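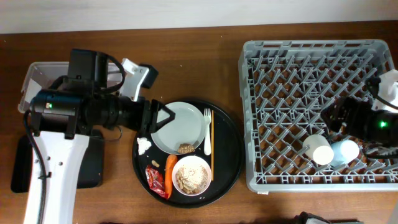 Search this site Search

Utgate kitchen automation: equipment progress report, May

The grant period has now passed its halfway point and most of the equipment money is either spent or promised. This report covers what has been bought, what is still to come and one change we would like you to agree to.

The two arms from Melnyk are set up on the table and are being used for tray clearing: plate, bowl and leftover food on one side, the dish rack on the other. We kept to the smaller model set out in the bid. Delivery took 3 weeks longer than quoted, and the mounting plates came separately, so the first invoice was paid late.

Grippers are the main call on what is left. Cutlery and thin items such as chopsticks ask more of the fingers than bowls do, and we had allowed for one spare set per arm. We would now like to hold two. Fekau has quoted about £400 for the extra sets, with delivery in 30 days. Gikdale was cheaper but could not give a date.

Tableware and racks have cost very little. We have stayed with ordinary plastic and household pieces and see no need to buy catering stock before the second stage.

Still to be ordered:

Spare cables and one power supply
Extra gripper sets (if agreed)
A second table, same height as the first

The service contract is the item we are least sure of. Melnyk offers cover for 60 months, but the project does not run that long and they have not yet priced a shorter term. We have asked twice. Until they answer, the sum in the budget line is our own guess and should be read that way.

We ask that the unspent travel money be moved to equipment to pay for the grippers. The total would not change - only the split between the two lines.

0 comments 3 shares

Sign up to our newsletter for project updates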